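Nikel Sleeves README

Hi, and thanks for downloading this. Nikel Sleeves is my hand-typed record of sleeve shapes in dresses from old home-sewing patterns, and it's the thing I've been poking at on weekends for far too long. Last updated Wednesday, June 4, 2025.

What you get

One spreadsheet file, nikel_sleeves.csv, with 100 rows. Every row is one dress pattern. There's also a plain text file called terms.txt where I explain what I mean by words like "bishop" and "leg-of-mutton" (people fight about these, and I've picked a side on each one). A folder called outlines holds my own tracings of 51 sleeve pieces, all redrawn by hand, saved as SVG. No scans of the original envelopes or instruction sheets are in here and please don't ask me for them, I don't want to get into the copyright side of it.

Where it comes from

Most of the patterns are from the Brestside box, which is what I call the big carton of mixed patterns I bought at a market in Brestside. The rest came in one lot from Kalix, and those are in much better shape, folded the way they should be and with hardly any tears. If you're sorting by condition, keep that in mind! The "source" column says brestside or kalix, all lowercase.

Columns

id: a number I made up, goes in the order I unfolded things
source: see above
decade: my best guess when there's no printed date
decade_sure: yes or no
sleeve_type: one of 12 terms, all listed in terms.txt
cap_height: in inches, measured from the line across the underarm points up to the top of the cap
ease: how much longer the cap seam is than the armhole it goes into, in inches
gathers: top, cuff, both, none
fabric_hint: what the pattern suggested, copied in my own shorthand
notes: free text, sometimes rambling

How I measured

Flat, with a clear ruler and a flexible tape, always along the stitching line and never along the cut edge. Where a pattern had several sizes printed on one sheet I used the smallest one that came with a complete front and back, and I wrote the size in the notes. I rounded to the nearest eighth of an inch. The tissue stretches a bit when you press it, so I did all the measuring before any ironing. In April I redid every cap height in the Kalix lot after noticing I'd been starting from the notch on a few of them (sorry if you had the earlier file, just toss it).

Things I know are wrong or missing

There are 9 rows with no ease value, as the bodice piece was gone and I had no armhole to compare with. I left them blank and did not put in a zero, so check how your software reads blanks.

The puff sleeves are a mess. I started out with one term, split it into two halfway through, and I'm still not sure I caught every early row. If you see a short puff with gathers at the cuff and it's labeled "cap", that one is my mistake and I'd love to hear about it.

Also, the decade guesses lean on illustration style more than anything else, so go easy on those. I'm good with hemlines and hairdos, less good with printing methods.

Using it

You can use it for whatever you like: teaching, drafting, costume work, a chart for your blog. The Fawzy script in the tools folder turns the table into simple bar charts, one per decade, and it runs on plain Python with nothing extra to install. I named it after the brand on my favorite shears and never got around to a better name. Run it from the main folder or it won't find the file.

If you put the numbers in something public, a mention of Nikel Sleeves is plenty.

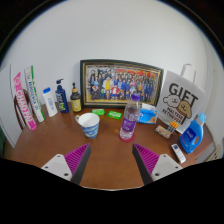
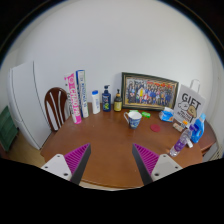
Next on my list is the cuffs, which I skipped completely the first time and have regretted ever since. I want the finished depth, the overlap and how many buttonholes are marked, and I'll probably put them in a second file so the columns above stay as they are. Cuff pieces are small and I lose them on a big surface, and brown tissue on a brown wooden table like that one pretty much vanishes, so I lay a white sheet down first and recommend you do the same if you're measuring along with me. After cuffs I'd like to look at plackets, but the Brestside ones are so torn in that spot that I may only manage the Kalix half. Corrections are welcome any time, just give me the row id and what you think it should say.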